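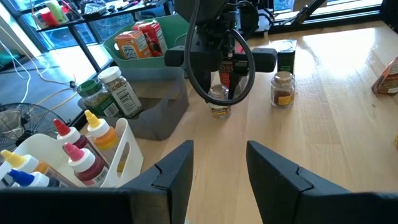

Right arm holding the bottle over the table, seen from the left wrist.

24 Aug 2022

Run 107 stopped with a force fault on the right arm. The log gave code 1302, same as in January. The left arm kept going for 4 seconds after the right one froze, and that worries me more than the fault. A stop on one side is supposed to stop both. I hit the red button and took the bottle out by hand.

Went through the Ilto controller settings after lunch. The shared stop was switched off, probably since the last update. Turned it back on and tested it with empty grippers. Both arms halted together. Wrote to Pornero about the update. No more runs with glass jars on the table until they answer.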